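Jernley Bench Safety Kit for Small Robot Arms

Sold by Dimel. In stock. Ships from our Grostton warehouse.

Hi, I'm Shireen Nkosi. I put this kit together, I wrote the booklet that comes in it, and I answer most of the emails about it, so I figured I should write the product page too. It's long. If you only want the contents list, skip down a bit.

The Jernley kit is for people who have a light arm on a bench and need to get from "it moves" to "other people are allowed near it." That's schools, small shops, labs, and the odd very serious garage. There's nothing electrical in the box. It's tape, tags, gauges, forms and a booklet, and I'm weirdly proud of all of it.

What's in the box

One roll of yellow floor tape and one roll of thin gray bench tape
Clip-on cable anchors and hook-and-loop ties, mixed sizes
Foam test cubes in pastel colors
A laminated start-of-day card and a laminated stop card
A pad of 31 tear-off daily check sheets (one for every day of a long month, so January is covered)
A risk assessment form, blank, plus one I filled in for our own bench
Lockout tags with a pen that writes on them
The booklet, spiral bound so it lies flat

The tape and check sheets get used up, and we sell refills of both. The cards and cubes should last you years unless somebody's dog gets involved (ask me how I know!).

Does this make my bench compliant?

I get this one a lot, and the answer is no, a box can't do that. The two standards people usually ask me about are ISO 10218, which covers industrial robots, and ISO/TS 15066, which came along for arms sharing space with people. Your own country, state, insurer or school may want other things on top. What the kit does is help you get the everyday habits going and write down what you did, so that when somebody with a clipboard shows up you have paper to hand over.

Please also remember that the assessment is for the whole job: the arm, the gripper, the thing in the gripper, the table, and whoever is standing there. I've seen people do a lovely write-up for a bare arm and then bolt on a gripper with pointy fingers. Start over when you do that. Same thing if you swap a foam part for a metal one.

The bench rules in the booklet

There are more in print, but these are the ones I'd tape to my forehead.

1. Clear the bench before you power up. Parts for the current task stay, everything else goes. Mugs, screwdrivers, phones, your lunch, all of it.

2. Mark the reach. Run the arm out slowly to its farthest point on each side and put tape down past that. Ruan Mabuza tested the first version of the kit at Whitfield and he put his tape down exactly at the reach, then added the gripper and had to peel the whole lot up again. Gripper on first, then tape!

3. Treat the gripper as its own hazard. Even a gentle one can pinch, and fingers with hard edges are a different story from soft pads. Set the force to the lowest value that holds the part, and keep your hands out until motion is stopped. A stopped program isn't a stopped arm, so check which one you've got.

4. Look after the cables. A cable needs enough slack for every pose the arm will reach, and it shouldn't be able to snag on a joint or a table corner. Clip it where it leaves the bench so a passing foot can't yank on the connector. I check mine with the arm at both ends of its travel, at reduced speed, with my hand near the stop.

5. Learn your lights. Every maker uses colors in their own way, so copy the meanings out of your manual and onto the start-of-day card. Please don't guess from the color. A tiny light you've stopped noticing is no use to anyone.

6. Prove a new program with something soft. Foam cubes squash a little, they're light, and you can see them from across the room. Two is plenty for a first pick-and-place. Leave some open table between them so the fingers have room on every side, and run at low speed until you've watched the full cycle a few times.

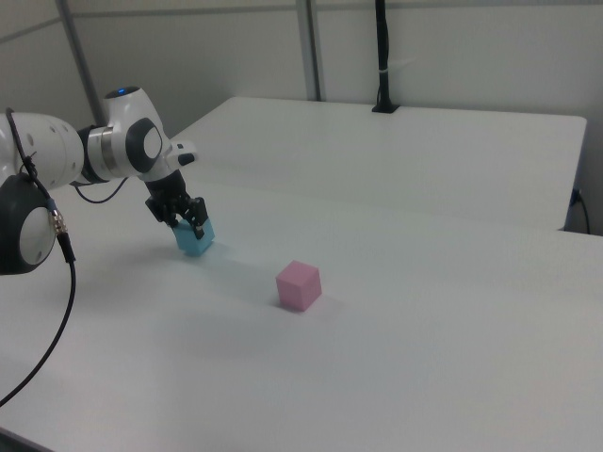
7. One person has the stop. Say out loud who it is. If that person walks off to get coffee, the arm is paused until they're back or they've handed over. It feels silly for a couple of days and then it feels normal.

8. Write down the near misses. Dropped parts, bumped elbows, a cable that caught and came free. The check sheet has a box at the bottom for these, and it's the box I read first.

Filling in the daily sheet

It goes quickly once you know your bench. Tick the stop button (press it, don't just look at it), the mounting bolts, the tape, the cables and the gripper fingers, then sign. If you can't tick something, hang a lockout tag on the power switch and write your name on it. Only the person on the tag takes it off.

Keep the old sheets in a folder. Ruan keeps his in a pizza box and I've stopped arguing with him.

Sizes and refills

The standard kit covers one bench. There's a classroom version with extra tape and more cards, and the same booklet. Refill check sheets come in packs of 300, and if you run several benches that's the better buy by a mile. For a really big site, ask about the 4,000-sheet carton, which goes out on a pallet and needs somebody there to sign for it.

Orders of 20 kits or more get your own logo on the start-of-day card. Send it as a vector file if you can. Fuzzy screenshots print fuzzy!

Returns

Unopened kits can come back for a full refund. Opened ones I'll look at case by case, and I'm pretty soft about it. If a card arrives cracked or the tape's gone gummy, email me a photo and I'll send a new one.

Questions about a particular arm are welcome too. Tell me the model, the gripper and what you're picking up, and I'll point you to the right pages of the booklet.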